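Subject: Re: [supper-list] Beans that never go soft

On Aug 9, 2025, Faustino Beltrán wrote:
> Dear all, I soaked my white beans overnight and simmered them
> for hours, and they still had that chalky middle. My pot or my
> beans? I have 5 people coming for soup and would rather not
> serve gravel.

Dear Faustino,

Oh, I feel for you! I fought with a sack of navy beans all through June, and I blamed the pot, the stove and my poor husband before I thought to blame the beans. They had been in the pantry since before we moved to Buvenholm, and old beans can be stubborn no matter how long you simmer them. Buy a fresh bag if you can, and try salting the soaking water -- I know, our mothers told us never to, but mine come out creamier that way.

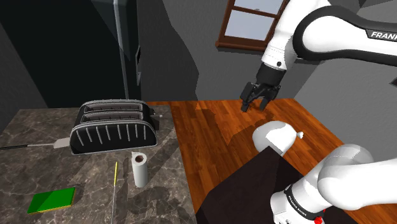 If your water is hard, a small pinch of baking soda in the pot helps a great deal (small, mind you, or the broth tastes of soap). Then keep the heat low and leave the lid a little crooked. When I think they're close I fish out a few and spread them on the counter, a wooden one with orange-brown planks like that, where pale beans show up nicely, and I squash each one with my thumb. If even one is chalky, back they go for another while.

For the soup itself I use plenty of onion, a bay leaf and the heel of an old cheese, and I stir in the greens right at the end. Do write and say how it went, and save me a bowl!

Warmly,
Montserrat Ledesma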